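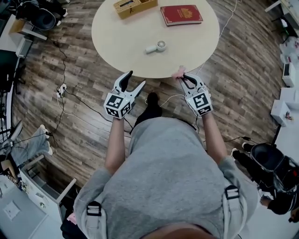
I have spent six months reviewing the Nastell harness and its pair of hand-held grippers, in the sense that I have worn them to work and complained. My employer, Ciltana, packs returned household goods for resale, and in January it decided that the arms going in at the far end of the building should learn the job from those of us who were already doing it. So we put the thing on over our hoodies, take a gripper in each hand and tidy up tables. A typical table is a cardboard box, a red hardcover with a gold emblem and a little white fan lying on its side, and you would be amazed how long a grown adult can spend on that with two curved fingers where ten used to be.

Let me start with the harness, which is the best part. The straps come over the shoulders and buckle at the shoulders, and the weight sits where a decent backpack puts it. I'm five foot four and Ghassan Kassab, who shares my shift, is built like a refrigerator, and it adjusts to both of us in under a minute. After two hours I feel it in my neck. After three I feel it in my personality.

The grippers are another matter. Each has a white cube at the base covered in black-and-white marker tags, and the cube is where your wrist would like to be. You learn to hold your elbows out, like someone carrying two full cups of coffee through a crowd. Books are easy if they hang over the edge of the table and miserable if they don't. Anything round is a negotiation. Small soft things go best, and I've gotten fond of picking them off the rim, a motion I now catch myself doing at home with grapes.

The cable is my main complaint. It's thin and white, it trails from the right gripper to the floor, and it has opinions about your feet. The floor around the table already has a power strip and plenty of black cord on it. Nastell sells a cordless version. Our purchasing department has seen the price.

Now for what it does to the workday, since the brochure is silent there. The quota is 200 clean takes a shift. A clean take is one where you didn't drop anything, didn't talk with your hands and didn't scratch your nose with company property. My best day is 13 over. Imad Nseir holds the house record for a week of not speaking to anyone, which I gather was unrelated but helped his numbers.

What I miss is speed. I used to be fast, and the job had a rhythm you could think about dinner in. With the grippers you work at the pace of somebody defusing a lamp. On the other hand, my back has quit hurting, I no longer lift anything heavier than a book, and the pay went up a grade when they changed our title to "demonstrator." My mother thinks I sell blenders.

As for the question everyone asks: yes, the point is that the arms will do this later. Přemysl Kopecký from the floor office told us so in plain words, and I give him credit for that. We got it in writing that nobody's hours get cut this year. Next year is a shorter paragraph.

Fares Zoubi used an Erkard set at his last job and says the fingers grip better but the harness pinches. I've tried one on and he's right about the harness.

Good: comfortable straps, quick to adjust, light enough for a half shift.
Bad: the cable, the elbows, the price of losing the cable.

Four stars as equipment. Ask me about it as a career move after they answer my email about next year.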